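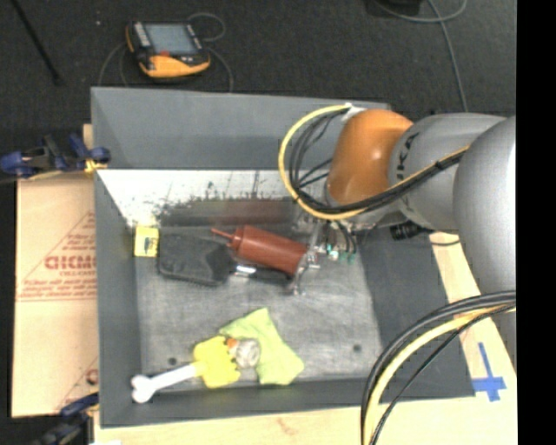
Section 7: Setting up storage bins and label holders

The Brokura shelf labels work with any bin, box or tray that has one flat outer face at least as wide as the label. Choose the bins first and the labels second. A bin should sit on its shelf with its base fully supported and its label face toward the aisle. Plain colors are easiest to work with: on a large gray bin like the one in the photo, either the white or the yellow label stock can be read from a distance, while patterned or clear bins need the solid backing card supplied in the kit. If you are reusing older bins, remove every old sticker before you start.

7.1 What you need

Label holders (one per bin)
Adhesive strips, or screw clips for shelf edges
Backing cards, if your bins are clear or patterned
A soft cloth and mild dish soap
A pencil and a tape measure
The printed bin list from Section 6

The standard kit contains 24 label holders. If you need more, order refill pack 2806, which fits both the Lidthorpe shelf and the older Kurnlow shelf. The screw clips are sold separately for Kurnlow shelves and are not included in the refill pack.

7.2 Cleaning the bins

1. Empty the bin and shake out any dust or packing scraps.
2. Wipe the label face with warm soapy water. Do the inside too if the bin has held loose hardware or garden supplies.
3. Rinse with a clean damp cloth.
4. Let the bin air-dry. Do not use a heat gun or hair dryer on plastic bins.
5. Run a finger over the label face. If it still feels greasy or tacky, repeat steps 2 to 4.

Note: Oil-based sticker removers leave a film that the adhesive strips will not hold to. If you used one, wash the face twice.

Caution: Do not clean bins with solvent in a closed room. Follow the directions on the solvent container.

7.3 Marking the label position

All labels on one shelf should sit at the same height. Measure from the bottom of the bin, because bin rims vary more than bases do.

1. Set the tape measure against the outside of the bin with its end on the shelf.
2. Make a small pencil mark at 46 mm. This is the lower edge of the label holder.
3. Make a second mark at the same height near the other end of the label face.
4. Hold the label holder against the two marks and check that it sits flat. If it rocks over a rib or a molded seam, slide it left or right until it lies flat, and mark the new position.
5. Repeat for the other bins on that shelf.

For bins with a raised lip at the base, move both marks up by the height of the lip. Write the new measurement on the bin list so that replacement bins can be marked the same way.

7.4 Attaching the label holder

1. Peel the backing from one side of the adhesive strip.
2. Press the strip onto the back of the label holder, starting at one end. Keep the strip inside the molded border.
3. Peel off the second backing.
4. Line up the lower edge of the holder with the pencil marks and press it into place, working from the center outward.
5. Hold firm pressure on each end for a slow count of ten.
6. Leave the bin alone overnight before sliding a label in or out. The strip reaches full strength after 24 hours.

Note: The strips do not stick well in the cold. If your storage area is an unheated garage or shed, attach the holders indoors and move the bins out afterward. Customers who set up in November or later should plan for this.

To remove a holder, slide a length of dental floss behind it and work it back and forth. Prying with a screwdriver will crack the holder and can gouge the bin.

7.5 Using screw clips on the shelf edge

Use clips where bins are swapped often, or where the label belongs to the place on the shelf and should stay there when the bin is moved.

1. Loosen the clip screw until the jaw opens wider than the shelf edge.
2. Push the clip onto the edge until the shelf touches the back of the jaw.
3. Tighten the screw by hand, then a quarter turn with a screwdriver.
4. Snap the label holder onto the front of the clip. The notch goes at the top.

Caution: Do not overtighten clips on particle board shelves. The edge will crush and the clip will work loose.

7.6 Filling in the labels

Each label has three lines. The top line is for the bin number, the middle line for the contents, and the bottom line for the date the contents were last checked. Use a fine permanent marker or the print template.

Keep the contents line short. "Hose fittings" is enough - sizes and part numbers belong on the bin list. If a bin holds mixed items, name the largest group and write "and other" after it.

Boris Vidmar, who wrote the first edition of this guide, recommended numbering shelves from the floor up and bins from left to right. We still use that order in the print template. You can number another way, but the template will then need to be filled in by hand.

7.7 Weight and placement

Put the heaviest bins on the lowest shelf and spread them evenly across it. Never let a bin overhang the front edge by more than the width of its rim. Load limits for each shelf size are on the plate inside the left upright.

Caution: Do not stack open bins on top of each other unless they are made to nest with a stop. A full bin can drop into the one below and trap fingers.

7.8 If something goes wrong

The holder falls off: the face was greasy, damp or cold. Remove what is left of the strip, clean the bin again and use a new strip. Used strips cannot be pressed back on.

The label slides out: the insert was cut too narrow. Trim a new one along the outer line of the template.

The writing fades: the bin is in direct sun. Move it, or replace the label each season.

The clip turns on the shelf: the shelf edge is rounded. Order the padded clip from Berisha, our parts supplier, and give the shelf thickness when you order.

Corrections to this section were supplied by Mutua Nyanda. Continue to Section 8 to set up the checkout sheet.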